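Casual help wanted for the plum season, Poltanville

Hi all, it's that time again (how is it that time again?) and I'm after 3 people to help me get through the fruit at our place just outside Poltanville. We've got 200 plum trees, most of them planted by my grandfather, and they've had a cracker of a year after all that spring rain. Last year my sister and I tried to do it ourselves and I don't think my shoulders have forgiven me yet.

The work is picking in the morning and grading and packing in the shed after lunch. Start is 6.30 am, with a proper smoko at nine, and we knock off by 2 pm when the heat gets silly. You'd be on for 31 days all up, though if you can only do part of that, write anyway and tell me which part. I'd sooner share the job between two good people than miss out on both!

You don't need to have picked before. I'll show you how to tell when one's ready (colour is only half of it, you want a bit of give near the stem) and after a morning you'll be bossing me around. What I do need is somebody who's okay on a ladder, can lift a full crate, and doesn't mind dogs. We have two and they'll both want your lunch.

Pay is by the hour, not by the bin. I did piece rates in my twenties over at Arkudstead and hated every minute of it, everyone racing and half the fruit bruised before it got to the shed. You'll be on the books with super paid, and you'll get a payslip each fortnight.

If you're coming from out of town there's a cabin with bunks, a gas cooker and a shower that's hot most of the time. It's free for pickers. Phone reception is good up by the water tank and pretty ordinary everywhere else, so warn your mum. Town is 9 km down the road and I do a shopping run twice a week, or you're welcome to borrow a bike. 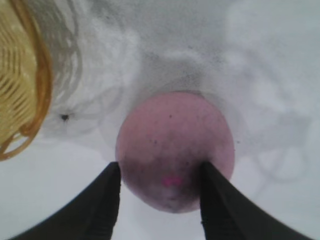

Most of what we pack goes to the grocers in Hamdan, and the soft ones get turned into jam and sauce for the Skondham market. If you like cooking, say so, as I could use another pair of hands over the big pots some afternoons (paid, same rate). Take home as many seconds as you can eat. I mean it, please take them.

Bring a hat, long sleeves, closed shoes and a water bottle. Gloves and picking bags I've got plenty of.

To put your hand up, drop a note in at the Poltanville post office counter or use the contact form on this page. Tell me a bit about yourself, when you could start, whether you need a bunk and anything you can't eat. A resume is fine but I won't mind if you haven't got one. I'll ring everybody back, usually in the evening once the dogs are fed.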